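食器片付けロボットの「つかみ損ね」を一緒に調べてくださる方を募集します

1月　文・Kelechi Bashir(Wendow 安全評価チーム)

こんにちは。Wendowで家庭用ロボットの安全評価を担当しているKelechi Bashirです。少し長い募集文になりますが、お茶でも飲みながら読んでいただけるとうれしいです。

私たちは台所で食器を片付けるアーム「Ivia」を開発しています。昨年の秋、試験用の台所で、水切りかごから持ち上げたお皿をIviaが途中で落としてしまいました。お皿は割れ、破片がすぐそばにいたスタッフの足もとまで飛びました。さいわいけがはありませんでしたが、その日の試験は全部止め、それまでの記録を最初から見直すことにしました。

見直した持ち上げ動作は1,658回分です。そのうち357回で、指先がお皿の縁をとらえきる前に「つかめた」という判定が出ていました。落下まで至ったのはごく一部なのですが、数字を見たときは正直なところ青くなりました。とくに怪しいのが、お皿が何枚も重なり合うように立ててあるときです。縁と縁のすき間が狭く、指が隣のお皿やかごの針金に触れただけで、力のセンサーが勘違いをしてしまうようなのです。
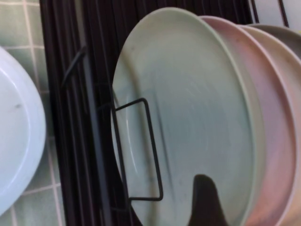 判定のしくみはすでに書き直し、持ち上げる速さも落としました。ただ、私たちだけで試していると、どうしてもお皿の立て方が似てきてしまいます(几帳面な人ばかりのチームなので、これがなかなか直らないんです!)。ご家庭では、斜めに寄りかかっていたり、お椀の上に小皿が乗っていたり、もっといろいろな置き方をなさっているはずですよね。そこで、いつもの調子で食器を並べてくださる方のお力をお借りしたいのです。

お願いしたいこと
・試験用の台所で、ふだんどおりに食器をかごに立てていただきます。
・Iviaが動く間は仕切りの外で見ていただき、「危ない」と感じたらいつでも停止ボタンを押してください。遠慮は無用です。
・終わったあと、怖かったところ、気になったところをお聞かせください。

募集人数　80名
対象　18歳以上で、週に何度か食器を洗う方。機械の知識はいりません。
所要時間　休憩を含めて半日ほど
場所　Wendow試験棟「Inthanon」1階
謝礼　交通費と、当日のお昼をご用意します。

保護めがねと厚手の手袋はこちらでお貸しします。足の甲が覆われる靴でお越しください。破片が出たときの片付けはスタッフが行いますので、どうか手を出さず、そのままお待ちくださいね。途中でやめたくなったときも、理由をおっしゃる必要はありません。謝礼はそのままお渡しします。

お申し込みは試験棟の受付窓口か、お電話でどうぞ。お電話は午前10時から午後4時までお受けしています。ご都合のよい時間帯と、おうちの水切りかごがどんな形か、ひとことお知らせいただけると準備の助けになります。お友だちやご家族とご一緒の参加も大歓迎です。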